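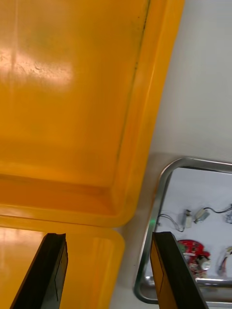
Why is the sourdough still coming out flat? Because the kitchen is 62 at night and I keep baking on my schedule, so the dough never gets the time it wants.

November 3, 2025

Up too early. Dough in the blue bowl had hardly moved. Poked it, dent stayed, put the towel back and went to work annoyed.

Work fine. Long. Two calls with the Waltlow people, neither needed me. Ate lunch standing up.

Nuala Lenihan rang at four about the bake sale — wants 22 rolls and two loaves from me. Said yes before I thought about it. She's using that Pleltero flour now, swears by it, says it drinks more water than mine. Must ask how much more. She did tell me but I was on the stairs and didn't write it down.

Home 6:15. Dough had finaly done something, bubbles down the side of the bowl, nice sour smell. Shaped it too fast. Tore the skin on one, pinched it shut and hoped. Into the oven at 475, lid on. Took the lid off after 22 minutes, then 11 more, then gave up waiting and pulled it.

Result — better than Thursday. Still low in the middle. Crust very good, dark on the bottom, crackled when it came out. Cut it hot, I know, I know. Gummy along the base but had three slices with butter anyway and that was dinner.

Starter fed 35 grams, moved to the shelf over the fridge where it's warmer. If that doesn't work I'll try the oven with just the light on. Mom used to do that with hers, and she never weighed a thing in her life.

Also — gas bill. Also the Rawashdeh book is overdue, been on the hall table since I don't know when. Also buy salt, the coarse kind, and parchment, nearly out. And rye if they have any.

Tomorow: mix before breakfast, NOT after. Cooler water was a mistake, go warm. Call Nuala back about the flour and ask what time she needs the rolls. Do I even own enough pans for 22? Could borrow hers.

Eleven already. Dishes still in the sink, bed.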